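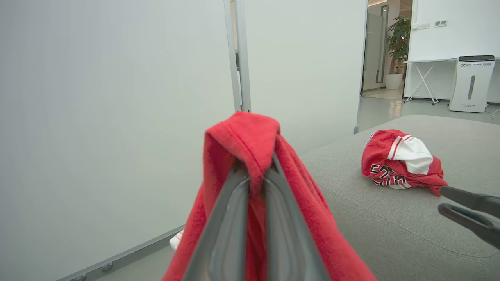

Ditton体育活动中心 后勤服务部 衣物管理组

休息区散落衣物的收集、分拣与折叠操作办法

一、适用范围

本办法适用于Ditton体育活动中心各更衣室、休息区及走廊座位区内散落衣物的收集、分拣、洗涤送交、折叠和归还。中心自有的训练服、比赛球衣、毛巾，以及使用者遗留的个人衣物，均按本办法处理。护具、鞋类和水瓶另按《遗留物品处理规定》办理，收集时如一并发现，应单独装袋，不得与衣物混放。

各场馆值班人员、洗衣房人员和参加场馆服务的实习学生，应在首次上岗前通读全文。

二、作业前的准备

收集作业在每日闭馆前进行，周六因场次较多，中午加做一次。作业前请备齐下列用品：

浅色收集袋一只，用于白色及浅色衣物；
深色收集袋一只，用于红色、藏青、黑色等深色衣物；
小号透明袋若干，用于个人衣物和潮湿衣物；
标签纸和油性笔；
干净的干布一块；
Clavus登记本。

收集袋使用前应翻面检查，袋内不得残留上一次的衣物或标签。手部应清洁干燥，戒指、手链等容易勾丝的饰物请事先取下。

休息区内仍有人使用时，应先询问附近的使用者，确认衣物无人认领后再动手。座位上的衣物有时只是临时搁放，离场不足15分钟的，原则上不收。

三、收集

1. 先座位，后地面。座位面上的衣物相对干净，与地面上的衣物分开装袋，可以减少复洗。灰色软面座位上放着红白球衣、旁边另有红色绒面织物的情形较为常见，二者颜色相近，但面料和洗涤要求不同，不得因颜色一致而卷作一团。

2. 从一处提起。拿取堆叠的衣物时，先找到最上面一件的接缝或领口，捏住后缓慢上提，待下方衣物自然脱开，再用另一只手托住下摆。绒面和毛圈面料不宜只捏表层，应连同接缝处一并捏住。不得抓住袖口或抽绳猛拉。

3. 逐件抖开。在收集袋上方轻抖一次，检查口袋内有无钥匙、卡片、纸巾。发现贵重物品的，当场请第二人在场，登记后送319室保管。

4. 查看墙脚和座位背后。薄型球衣容易滑落到座位与墙板之间，也容易被较大的衣物盖住，只露出一角。移开上层衣物后，应俯身查看一遍，再沿墙脚走到门口。座位接缝处如夹有袜子、发带，用手指顺着缝线方向取出，不要使用硬物撬挑。

5. 潮湿衣物单独装入透明袋，袋口不扎紧，当日送洗衣房摊晾。潮湿的红色衣物与白色衣物接触后容易串色，应最先取走。

四、分拣

分拣在洗衣房长台上进行。长台应先用干布擦净。分拣依次按归属、颜色、面料三步完成，中途不宜更改次序。

归属。领口内侧或下摆缝有中心编号布标的，为中心自有衣物。没有布标的，一律按个人衣物处理，即使款式与中心球衣相同也不例外。编号布标脱落、只剩线脚的，放入待核筐，由当班组长核对。

颜色。分为白色及浅色、红色系、其他深色三类。带有红色镶条的白色衣物，首次洗涤前应做掉色检查：取白色湿布在镶条内侧按压片刻，湿布上没有红色的，归入浅色类；有红色的，单独冷水洗涤，并在标签上注明“镶条掉色”。红白相间的球衣不归入任何一类，单独成批，以免在分拣人员之间产生不同做法。

面料。球衣类为薄型针织面料，洗涤时翻面，装入网袋。卫衣、绒衣和毛巾类为厚型面料，不装网袋，但拉链须拉合，抽绳须打活结。厚薄面料不得同机洗涤。

衣物内侧缝有洗涤标识的，以标识为准。标识已经磨损的，按冷水、轻柔程序处理，不使用柔顺剂，不进烘干机。

污渍较重的衣物先做局部处理。草渍、泥渍待干透后用软刷刷去浮土，再涂中性洗涤剂静置；汗渍和血渍用冷水浸泡。漂白剂仅可用于没有任何彩色镶条、印字和绣标的纯白毛巾。

五、折叠

衣物完全晾干后方可折叠。折叠前用手背触摸领口、腋下和下摆接缝，上述部位仍有凉意的，继续晾挂。

（一）球衣

将球衣正面朝下平铺于台面，两肩拉平，号码居中。左右两侧各向中线折入，袖子顺势折回，不超出侧边。下摆向上折至领口下方，再对折一次。翻转后号码应朝上，领口朝外。印字处不宜留有折痕，号码较大的，可以改为三折。

球衣面料较滑，堆放时每叠不宜过高，以手扶不倒为准。

（二）卫衣和绒衣

正面朝下平铺。帽子先向下翻，铺平于后背。两袖交叉折至后背，与侧边平行。随后将左右两侧向中线折入，由下摆向上折两次。厚型面料折后会自行回弹，可用手掌由中间向两侧按压，将空气排出，不得以重物压实。

起绒面料应顺毛抚平。表面粘有纸屑或线头的，用滚筒粘毛器处理完毕后再入柜。

（三）毛巾

毛巾沿长边对折两次，再沿短边对折一次，折边朝外摆放。大号浴巾先沿短边对折，其后做法相同。红色毛巾与白色毛巾分层存放，中间以隔板隔开。

（四）短裤和袜子

短裤左右对折，裤裆尖角折入，再上下对折。袜子成双平叠，不翻卷袜口。单只袜子放入待核筐，不与其他单袜凑对。

六、登记与归还

中心自有衣物折叠后，按编号放回Sachdeva楼一层储物柜，由当班人员在Clavus登记本上填写编号、件数和入柜时间。比赛球衣须按队别整套归位，缺号的在备注栏写明，不得以他队球衣补足。

个人衣物每件系一张标签，写明拾获地点、时间和外观特征。外观特征应据实填写，例如“红色绒面上衣，正面有接缝”“红白球衣，无布标”。品牌和尺码仅在衣物上可以清楚读出时填写。个人衣物洗涤前应先在失物栏公示，公示期间只做晾干，不做洗涤；衣物沾有泥污、可能影响存放的除外。

认领人到319室办理认领，应先口述衣物特征，经值班人员核对无误后签字领取。代领的，须出示失主的书面说明。

十月起进入室内赛季，认领窗口延长至闭馆时间。

七、座位面和地面的恢复

衣物取走后，座位区应恢复到可以使用的状态。织物座面用软毛吸头沿缝线方向吸尘，不得用湿布大面积擦拭。座面上有潮湿印迹的，先用干布按压吸水，再敞开房门通风。红色衣物留下染色印迹的，不要自行用洗涤剂处理，拍照后报后勤服务部，由Torard保洁公司处理。

墙板下方的踢脚条用拧干的抹布擦拭，擦拭时留意固定件有无松动突出，发现松动的应填写报修单，修复前附近座位不再放置衣物。

八、常见问题的处理

衣物在收集时已经勾丝：停止拉扯，用小剪刀剪断勾住衣物的异物，保留衣物上的线圈，送洗衣房修补。不得剪断衣物本身的线。

红色与白色衣物已经串色：不要烘干。立即分开，将被染衣物浸入冷水，报当班组长。烘干后的染色一般难以去除。

折叠后发现编号布标缺失：不入柜，放入待核筐，在登记本上写明从哪一叠中取出。

两名使用者认领同一件衣物：双方均不予发放，衣物留存319室，由后勤服务部约定时间处理。

九、联系方式

操作方面的问题，请向当班组长提出。对本办法的修改意见，请以书面形式交后勤服务部衣物管理组Kamlesh Sengar，地点为Sachdeva楼319室。空白标签和登记本续页可在同一地点领取，领取时请签名。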